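Handout 2: Who sets what in Kallport
Course leader: Griet Van der Linden

Kallport has settings at two levels, company and event, and most support calls come from people who changed the right thing at the wrong one.

Company level first. Tax rates, deposit rules and the default guest minimum (ours ships at 13) live here. Change one and every new event picks it up. Existing events don't, so please stop phoning Geert to say it's broken.

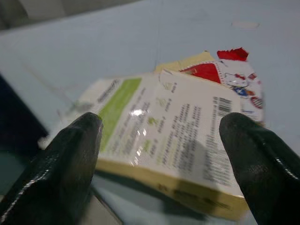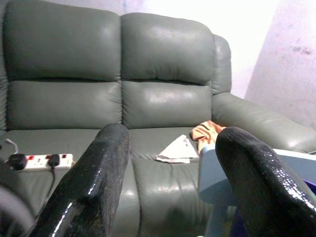
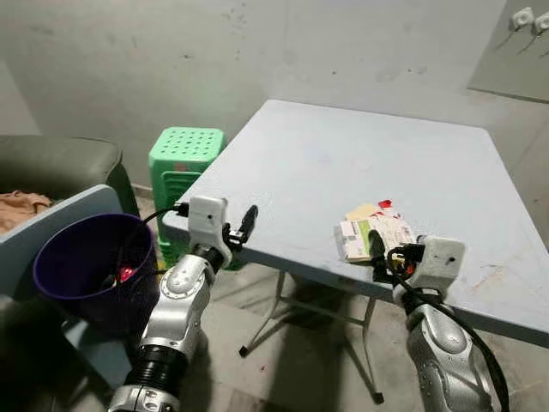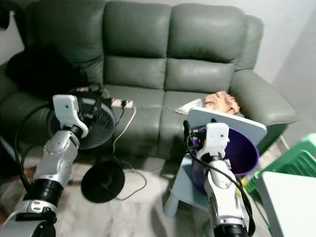

Event level wins over company level wherever both have a value. A blank field inherits. A zero does not inherit - a zero is a zero, as one former client found after serving lunch with a service charge of nothing.

Locked fields show a gray key. Only an administrator can unlock them, and the log records who did, with the time and a comment box that everyone fills with a single period.

Exercise
Open the training event Arancibia. The invoice total should read 1,672. Clear the event deposit field, save, and reopen it. Write down which value appears and which level it came from. Then enter 0 and do it again.

Leave the menu items alone. The next group needs them.

Reading for next time: chapter 2, user roles.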